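Home | Opinion | Letters | Local | Archive

Let us keep the drawer of old leads

Mal-soon Yeo
Last updated 29th August

Every house has the drawer. Ours is the second one down, and it sticks. Chargers for phones we no longer own, a lead with an end I can't name, the adaptor from a holiday. My sister wants it gone. The council wants it gone too, going by the leaflet that came through in June. Clear your clutter, it said. Thirteen tips. I read all 13 and did none of them.

My case for the drawer is simple. Things are sold now without their leads. You buy the lamp, the speaker, the little fan, and the box says cable not included, in letters you'd need a glass for. Fine. I have a cable. I have it becuase I didn't listen to the leaflet.

Last winter the shop in Tawfik wanted £33 for a replacement lead for my Odard radio. Thirty-three pounds! The radio cost less than that. I went home, pulled the drawer out, had it on the floor for an hour, found one that fit. Still going.
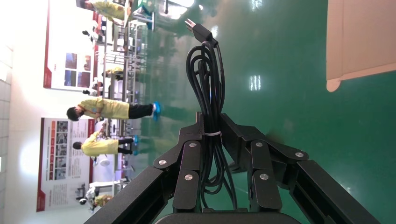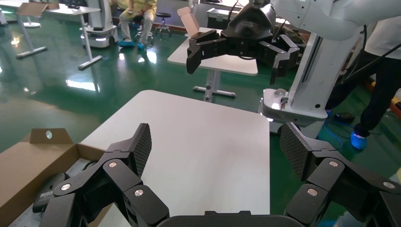
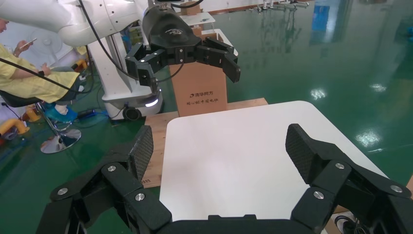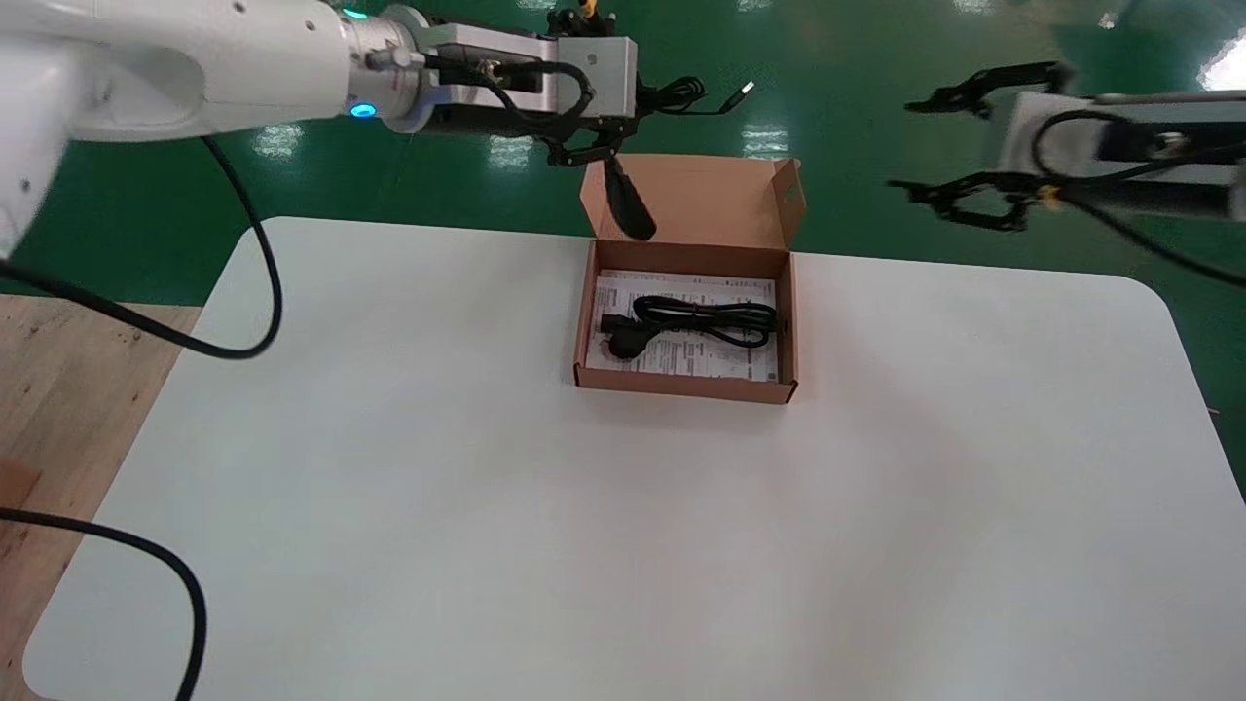
The other side, to be fair to it. Old leads fray. Some of them should go, and I mean properly go, to the tip and not in with the kitchen rubbish. Anything cracked or warm to the touch, out. I'm stubborn, not daft.

But there's a kind of tidiness that's just buying the same thing twice. Chuck it in spring, buy it again in autumn. The people in the magazines with one candle on a shelf, where do they keep the screwdriver? Who do they ring when the printer lead goes? Me, probably.

What I'd like is a swap shelf. Wadero library had one for jigsaws and it worked well enough, apart from missing peices. A shelf of leads, labelled if you're keen, take one, leave one. Costs next to nothing. I wrote to the council about it and got a reply with a reference number, 1,263, and no answer.

So the drawer stays. Sticks and all. My sister can have the one underneath, it's only takeaway menus and birthday candles.

Recent in Opinion
Why the Skamo bus should stop at the baths
Bring back the bench on the green
Against the self-service till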